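Teaching by Tidying

Posted Apr 15, 2024

The woman who runs data collection at Muvbridge has spent more of the past winter picking things up off floors than she did in the whole of her childhood, and she would like her mother to know it. Her job is to show robots how to tidy a bedroom. The robots are not present for this. They get the lesson later, all at once, like a student who copies somebody's notes the night before the test.

"People expect to see a robot when they visit," she says. "They get me, holding what looks like a kitchen utensil that went to engineering school."

The utensil is a hand-held gripper. Her team carries it through real homes, squeezing and lifting and dropping, while a camera on the tool takes in the view. The company calls its tidying project Trumier, a name she says was picked in a meeting she was lucky enough to miss. Since December the project has logged 3,503 recordings, of which 2,983 were good enough to keep. The rest are mostly her colleagues forgetting what they were doing halfway through, a thing robots apparently don't need to be taught.

Before all this she worked with remote control, at a lab named Rocha. There she sat at a desk with a lever in each hand and moved a pair of arms in the next room. She remembers it with the kind of fondness people keep for a first car that didn't start.

"It took me 11 days to fold a towel I was proud of," she says. "You push your hand forward and the arm thinks it over. You can't feel anything. I once crushed a paper cup so slowly that I had time to be sorry."

Remote control still has its defenders, and she is nearly one of them. When a person drives the actual robot, every move on record is a move that robot can make. With a tool in the hand it is easy to cheat - a quick twist of the wrist, a lean around the bed - and leave the machine with homework it has no joints for. New people at Muvbridge get a talk about this. Then they go out and lean around the bed.
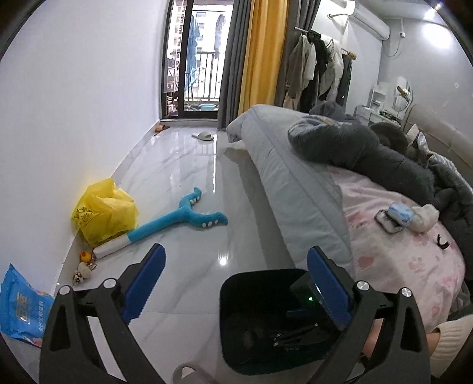 How long does it take a new person to get good at the gripper?

Most people are useful by the second afternoon. Getting them to slow down takes longer, and the ones who are neat at home are the worst, as they want to grab three things in one pass and the recording is only any help when each pickup has a clear start and finish.

She has opinions about which objects teach the most. Hard things with flat sides are dull after a morning. Soft toys are better, and plastic bags are better still, although she says this with her jaw set. A bag never has the same shape twice, and it will slide out of two fingers the moment you feel sure of it.

"I've been beaten by a bag in front of a client," she says. "The client was very kind about it. The bag wasn't."

She is also firm that homes should be left as they are. An early batch, made in a show apartment in Multness, had every toy set out at a polite distance from its neighbor. The robot trained on it did fine in the show apartment. Taken to a house with a child in it, the thing stopped in the doorway and stayed there for 21 minutes, until someone switched it off.

"I understood completely," she says. "I've stood in that doorway."

The next round moves on to laundry, where she expects to lose her temper by the second sock. Asked if her own bedroom is tidy these days, she wants to know who put me up to the question, and goes to charge the batteries.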